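2020-08-26, notebook, index replication bench

Continued the work on the closing auction prices. Yesterday's run stopped in the middle because the Tutholm feed sent two lines for the same stock, one before the correction and one after. I keep now only the later one. Jozef thinks we should keep both and mark them, and he is maybe right, but I leave it for the moment.

Test basket is the same as in May: 40 stocks, equal weight, rebalanced at the close. I ran it against the Cusi small-company index. The index ended at 2,161. Our copy was a little under it, and almost all of the gap came from Hiletti, which paid its dividend and we booked it one day too late. This is the same mistake as last time with Vutura. I corrected the date by hand but the rule in the code is still wrong.

Things I changed:
Dividend is booked on the ex-date and no more on the payment date.
Trading cost set to 20 basis points for all names. Before it was 25, which Consuelo found too high for the big ones.
Currency rate taken at the same minute as the close. Before, we took the evening rate, and in the days when the dollar moved much it made noise in the result.

After these changes the gap is smaller, but it did not disappear. I suspect the rounding of shares. With equal weight and a small portfolio, one expensive stock can be rounded down to quite less than it should have. Ataberk proposes to allow fractions of a share in the test — good for checking the math, but the clients cannot trade like this, so I would run both versions. 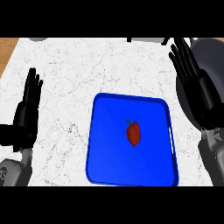

Blue tray on marble tabletop, rendered.

Marcelino asked if the volume filter can go. I tried without it. Three more names enter the basket and two of them did not trade at all in the last hour, so their closing price is an old one. I put the filter back.

To do:
Fix the rule for Hiletti and Vutura type dividends, not by hand.
Ask Yolanda for the list of corrected closes from Tutholm.
Run with fractions and without, same dates.
Check if the Cusi people round up or down in their own file — the manual says nothing about it.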